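餐桌收拾完了，垃圾桶放椅子上这事到底行不行

家居收纳交流 > 厨房餐厅

楼主 南窗晒豆子
发表于 2022年12月11日

先说背景，我家餐厅和厨房是连着的，餐桌离橱柜没几步。这张桌子平时什么都往上堆，零食袋、小盒子、卡片、手机，吃饭的时候往里一推，推到最后就剩两个碗的地方了。昨天实在看不下去，决定清一遍。

我的办法特别土：把那个淡紫色的镂空垃圾桶直接搬到椅子上，跟桌子挨着，坐着就能扔，不用一趟一趟弯腰。腰不好的人懂的！

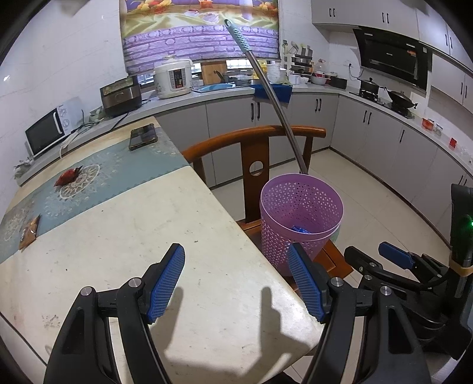 桌布我没撤，上面那条带花纹的桌旗也留着，想着先把小东西清干净再说。结果我妈进来看见垃圾桶在椅子上，当场就不高兴了，说坐人的地方怎么能放这个。我说擦一下不就行了嘛，她说不是擦不擦的事。所以来问问大家，你们家能接受吗？

2楼 Keson
不能。我站阿姨。椅子是坐的，垃圾桶底下多脏啊，擦了心里也过不去。你垫张报纸都比这强。

3楼 半斤茴香
我能接受哈哈哈，我收拾衣柜的时候垃圾桶还放床上呢（别骂我）。套了袋子的桶我觉得没什么，又不是装厨余的。

4楼 南窗晒豆子（楼主）
回2楼：桶是套了白袋子的，里面也就是包装纸和小纸盒，没有汤汤水水。剩菜都走另外一个桶。

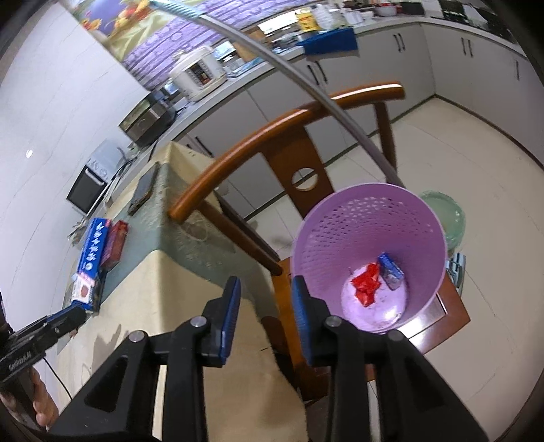
而且这把椅子是木头的，靠背中间有个圆洞的那种，座面一抹就干净。要是布面的我也不敢。你们说垫报纸我倒是可以试试，就是家里早就没报纸了，快递袋子剪开行不行？

5楼 Tươi Doãn
快递袋更脏吧……建议买个矮凳，专门放桶。我在Drestura买过一个折叠的，54块，平时塞冰箱旁边的缝里，大扫除才拿出来，用到现在没坏。

6楼 半斤茴香
为了放垃圾桶再买个凳子，楼上这是收纳还是添东西啊。我现在看见“才几十块”就害怕，家里多出来的都是这么来的。

7楼 Tươi Doãn
那也比天天跟妈吵架便宜，哈哈。

8楼 南窗晒豆子（楼主）
你俩先别吵，我还有一个问题。桌上最难处理的其实是这种不知道算不算垃圾的：烟盒、小卡盒、带二维码的卡片。我爸的原则是“放着，有用”，问他有什么用又说不上来。

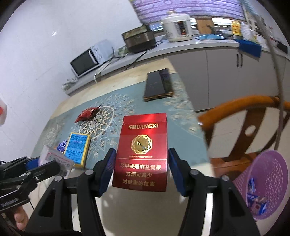
双喜烟盒，旁边是卡盒和带二维码的卡片，都属于“放着有用”系列

我七月份清过一次，光这类小盒子就翻出来一抽屉，装回去又是一抽屉，白忙。

9楼 Keson
烟盒先打开看一眼再说！我扔过一次，里面卷着300块钱，我老公藏的，翻了两袋垃圾才找回来。

10楼 陈皮泡水
笑死，9楼这个私房钱。
我的做法是卡片类统一拍照，二维码扫过一遍，没用的当天就扔。纸盒一律不留，除非里面还装着东西。长辈那边给一个固定的盒子，装满了就得出一个进一个，我用的是Fotetti的带盖收纳盒，239，有点贵，换成饼干铁盒也一样。

11楼 半斤茴香
饼干铁盒+1，我家那个已经传了两代了，里面永远是针线。

12楼 Keson
不同意10楼说的当天扔。带二维码的有些是保修卡，我那个电饭煲的卡就是这么没的，后来想报修只能干瞪眼。起码过了保修期再扔吧。

13楼 陈皮泡水
所以说要拍照啊，序列号一起拍进去。不过你说的也对，大件的我是留原件的。

14楼 南窗晒豆子（楼主）
学到了，保修卡单独放。烟盒的话，我决定一个一个拿起来问我爸，他点头才进桶，省得回头找我算账。
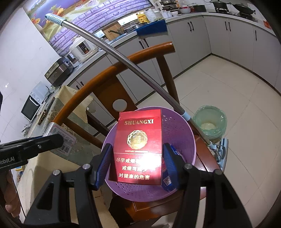 烟盒和垃圾桶，桶还是在椅子上

顺便问一句，桌布你们铺几层？我家桌布上有一部分还压了层透明塑料，油倒是好擦，就是边上老翘，夏天胳膊放上去还粘。想撤掉，我妈又不让。

15楼 陈皮泡水
撤！塑料那层我忍了9年，撤掉那天吃饭都香了。

16楼 Tươi Doãn
别撤，家里有小孩的话你会后悔的。边上翘就拿热毛巾敷一会儿，再压几本厚书过夜。

17楼 南窗晒豆子（楼主）
没小孩，但是有我爸，喝汤跟小孩差不多。今晚先试试压书。垃圾桶的话，下回找块旧毛巾垫着，看我妈能不能松口。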